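Stone Counters, Sinks and Other Kitchen Stuff: My Running List of Tips
Last updated 2002-08-01

Adding to this page whenever I think of something, so it's not in much of an order. Newer things mostly at the bottom, except where I stuck them in the middle.
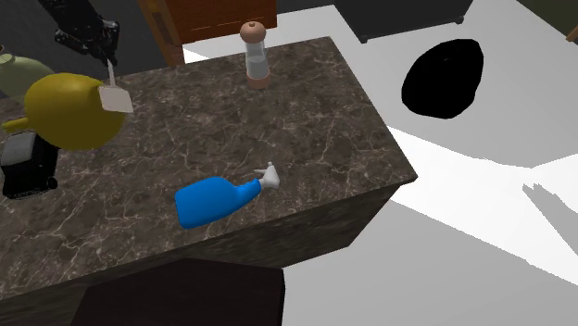 Stone first as that's what I get the most mail on. Marble is soft. Softer than granite, way softer than people think when they're standing in the showroom. And it hates acid. Lemon, vinegar, tomato sauce, wine, soda, most of the bathroom sprays. Leaves a dull spot called an etch. An etch isn't a stain, you can't wash it out, the polish is gone in that spot and that's that till somebody repolishes it.

EVERYDAY WIPE DOWN
Warm water, couple drops of plain dish soap, soft rag. Wipe, then wipe again with a clean damp rag, then dry. Don't skip the dry. Most of the cloudy look people write me about is soap film plus hard water, and a dry towel takes care of half of it.

No vinegar. I know your grandmother used it on everything. Fine on glass, fine on the coffee maker, not on marble. Same goes for anything that says "lime and rust" on the label.

No scouring powder either. Or the green side of the sponge.

SPILLS
Blot. Don't wipe, you just push it around. Paper towel straight down, lift, new towel. Then the soapy rag.

Dried on stuff (egg, batter, candle wax): plastic putty knife held almost flat. An old plastic card works too. Wax comes up easier if you set a bag of ice on it first.

OIL STAINS
Dark spot that won't go away, usually near the stove or wherever the oil bottle lives. Make a paste, baking soda and water, thick like peanut butter. Spread it over the spot and a little past the edge. Plastic wrap on top, tape down the sides, poke a few holes. Leave it overnight, take the wrap off, let it dry all the way, scrape it up with the plastic knife. Rinse and dry. May take 2 rounds. Took me more than that on one bad one by the stove, it was old and I'd been putting a trivet over it pretending it wasn't there.

If the paste does nothing, there's the poultice powder they sell at tile shops. I've used the Jodent one. Works, costs too much, the lid is terrible. Put it in a jar with a real lid or it goes hard.

Coffee and tea are a different kind of stain, you want peroxide in the paste instead of water. Light stone only!! On dark stone peroxide can lighten the color and then you've got a worse problem. Test under the overhang or behind the toaster.

SEALING
Water test. Puddle of water about like a half dollar, go do something else for 15 minutes, wipe it up. Dark spot underneath = time to seal. No dark spot = leave it alone. Too much sealer gets you a sticky haze, ask me how I know.

I do mine every January when the house is quiet and we're sick of cooking anyway. Clean it the night before so it's good and dry. Sealer on with a rag in small sections, wait what the can says, and buff off ALL the extra before it sets. Windows open a crack. Keep everything off it overnight.

Sealer doesn't stop etching by the way. Only slows down stains. Salesman told me otherwise and he was wrong.

SPRAY BOTTLES
Label every one. Marker on masking tape, then clear tape over that so it doesn't smear off. What's in it and when you mixed it. Soap and water goes funny after a couple weeks so don't mix a gallon of it.

Never put one cleaner in another cleaner's bottle. Rinse isn't enough. And never ever bleach with ammonia, or bleach with vinegar, makes a gas that can put you in the hospital. Buy an empty bottle, they're cheap.

Sprayer quit? Nearly always clogged. Take the head off, stand it in a cup of hot water, pump it till the water comes through. Still clogged, a sewing needle in the nozzle, gently. If it sucks air, check the tube is long enough to reach the bottom and hasn't slid off inside. If the trigger just flops, the spring's gone, toss it.

Going to put one away for the season, empty it and pump clean water through. Turn the nozzle to off. Store standing up.

Spray the rag, not the counter, if there's any food out. Less overspray on the fruit bowl.

THE SINK
Stainless: rub with the grain. If you can't see the grain, wet it and look sideways. Baking soda on a damp sponge, rinse, dry. A tiny dab of cooking oil on a paper towel after makes it shine for company. Doesn't last.

White enamel sinks: line it with paper towels, soak them in a weak bleach mix, leave for half an hour, rinse like crazy. Gloves. Window open. Make sure there's no other cleaner left in there beforehand, see above.

Slow drain. Before you buy anything, pull the stopper and look. Kitchen ones are mostly grease. Kettle of very hot tap water (not boiling if you've got plastic pipe) with a good squirt of dish soap, let it sit, then run hot again. Then the plunger, and stuff a wet rag in the other drain if it's a double sink or you're just blowing air over there. Then take the trap apart, bucket under it. It's two big nuts. Really not hard. Don't do this if you've already poured drain opener in, that stuff will burn you.

Smelly disposer: ice cubes and a handful of salt, run it with cold water. The smell is mostly on the underside of the rubber flap though. Turn the power off at the switch and scrub the flap with an old toothbrush. You'll be disgusted.

CUTTING BOARDS
Wood board: wash, rinse, stand it on edge to dry. Flat on the counter it'll cup. Mineral oil from the drugstore, never cooking oil, goes rancid. Warm the oil by setting the bottle in hot water and it soaks in better.

Onion smell, rub with salt and half a lemon. Do it IN THE SINK, not on the marble. I have a nice round etch the size of a lemon to remember this by.

Board slides around? Damp paper towel underneath.

POTS
Burnt on rice or beans: cover the bottom with water, big spoon of baking soda, simmer 11 minutes. I've tried 5 and I've tried 20, 11 is the one that works in my pan, don't write me about it. Let cool, wooden spoon to push it loose. Not for aluminum, it turns it dark.

Cast iron, little hot water and a stiff brush, dry it on the burner. Thin wipe of oil. Thin! If it's sticky you used too much.

Never set a hot pan right on stone. People say granite can take it. Maybe so. Marble can crack or get a scorched mark and it's a lot of money to find out. Trivets with felt or rubber feet. I like the cork ones from Toma, got mine at the flea market, don't know if they still make them.

CABINETS AND THE GREASY TOP SHELF
Top of the cabinets, where the dust and the grease make that brown felt. Hot water and dish soap, lay wet rags on it for a few minutes, then wipe. When clean and dry lay down wax paper or newspaper. Next time just roll it up and throw it out. Best tip on this page if you ask me.

Sticky hinges, drop of sewing machine oil, work the door back and forth, wipe the extra.

Loose screw in a cabinet door: take it out, wooden toothpick with a bit of white glue in the hole, snap it off flush, let it dry, screw back in. Two toothpicks if it's really stripped.

Drawer that sticks (wood runners), rub a candle stub along the runner.

LIGHT MARKS AND TINY SCRATCHES ON POLISHED STONE
Small etch, polished marble, you can try marble polishing powder. Damp rag, little powder, rub in a circle, keep it wet. Takes a while and your arm will hurt. I used the Lutora powder and it brought the shine back on most of them. The lemon one, no. Big areas call a pro. Not a handyman, somebody that does stone.

Don't go at it with sandpaper becuase you saw it on TV. My neighbor's sink side has a foggy patch you can see from the hall.

If it's a honed (matte) top the powder will leave a shiny spot. So don't.

Chips on the front edge happen from pots mostly. Save the piece if you find it, it can be glued back with clear epoxy and hardly shows on a busy pattern. Round over sharp bits so you don't catch a hip.

ODDS AND ENDS
Rubber gloves stuck to your hands: run cold water over them while you've got them on, they slide off. Bit of cornstarch inside next time.

Price stickers, hair dryer on warm then peel slow. Leftover gunk, cooking oil on a cotton ball, then soap. Not on unsealed stone, the oil'll soak in.

Fridge gasket, dollar bill test. Shut the door on it. If it pulls out with no drag the seal's getting tired. Wash the gasket first though, half the time it's just crumbs and jelly.

Ants. Find where they come in and wipe the trail with soapy water, then caulk the gap. Keep the honey jar in a bowl.

Coffee grinder: handful of dry rice, grind it, dump, wipe out. Your next pot might be a touch cloudy.

Microwave, bowl of water in there for 3 minutes on high with a wooden spoon standing in the bowl, leave the door shut a while, then wipe. Careful, steam.

Dish rags. Change them more than you do. Mine go in hot with the towels.

FROM THE MAIL
"Is the Druvosier stone cream safe on dark marble?" Haven't used it. Read the label, if it lists any kind of acid skip it. Test a hidden spot either way.

"Can I use glass cleaner to get streaks off?" Once won't kill it but the ammonia ones will dull the finish and eat up your sealer over time. Dry microfiber cloth does the same job.

"Rings from glasses." If you can feel the ring or see it only when the light's low, etch. If it's darker than the stone, stain. See above for which one to do. And coasters, sorry.

More when I get to it. Still owe you the part on grout and teh oven door glass.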